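Navine Desktop Kit: Set-Up Guide
Section 7. First start and BIOS settings
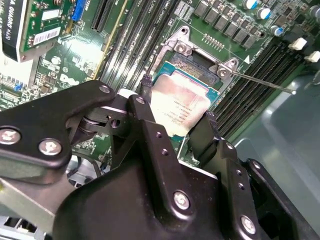
You've reached the fun part! With the parts in and the cover on, your Navine is ready to wake up for the first time.

1. Plug the keyboard straight into a rear USB port. Hubs can wait until later.
2. Connect the monitor, then the power cord, and flip the rear switch to I.
3. Press the power button once and start tapping Delete right away.
4. On the main page, check that the processor and all of your memory are listed.
5. Open Storage and pick the 500 GB drive as the first boot device.
6. Set the fans to Quiet (it really is lovely and hushed, even during long games).
7. Press F10 to save and restart.

Note: The first start can sit on a black screen for up to 2 minutes while the memory is tested. Let it finish.

Caution: Do not turn off the power during a BIOS update.

If you see code 118, switch off, unplug the cord and reseat both memory sticks until the clips snap shut. Then go back to step 2.

Next: Section 8, Installing your system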